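Print this page
E-mail this page to a colleague

Brilik Hand-Held Gripper Pair

The Brilik pair is a left and right gripper set for recording two-handed tasks. The operator holds one in each hand and does the job directly on the bench. The recordings are used as examples for training a manipulation policy, so no arm has to be running while you collect.

Each gripper is sold with its own cable and a grip sleeve in two sizes. The left and right units are not interchangeable. A pair ships with matched fingertips, and spare tips can be ordered in packs of 30.

What it is used for

Most customers use the pair for small-object work: picking up, sorting, passing from hand to hand, placing in a tray. A new operator should practise on larger items first and leave metal clips and other thin parts until the second or third session. Keep the work surface a single light colour if you can, and tape it down so it doesn't creep during a long session.

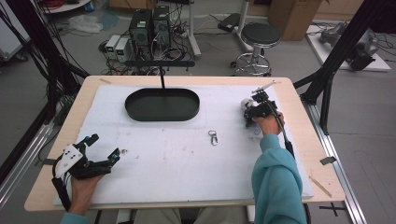

Two-handed collection at a foam-topped table with a black tray and a carabiner clip.

Session software

The pair works with Zomov Recorder, which is included. Start and stop each take from the keyboard or from an optional foot switch. Takes can be labelled good, poor or discard straight after recording, and the label can be changed later. We suggest keeping the poor ones in a separate folder, as some labs find a use for them.

Before each session, close both grippers fully, open them fully, and wait for the recorder to show ready. Repeat this if a cable has been unplugged. If the fingers stop short of closed, check for grit at the hinge before you adjust anything.

Specifications

Weight, each gripper: 570 g
Maximum opening: 106 mm
Length, body and fingers: 113 mm longer than the older Achari model
Connection: wired, one cable per gripper
Warranty: 12 months, fingertips excluded

The Achari is no longer made. Its fingertips do not fit the Brilik, but its grip sleeves do.

Ordering

Pairs are built to order. Orders placed before the end of October are sent from our Gemby workshop in the same batch. Single grippers are available as replacements only, and we will ask for the serial number of the one being replaced.

For quotes, repairs or a loan set, write to Geetha Nair in product support. Please say which operating system your recording computer runs and whether your operators need the small or large sleeve.

Page updated 12/08/2019

Print this page
E-mail product support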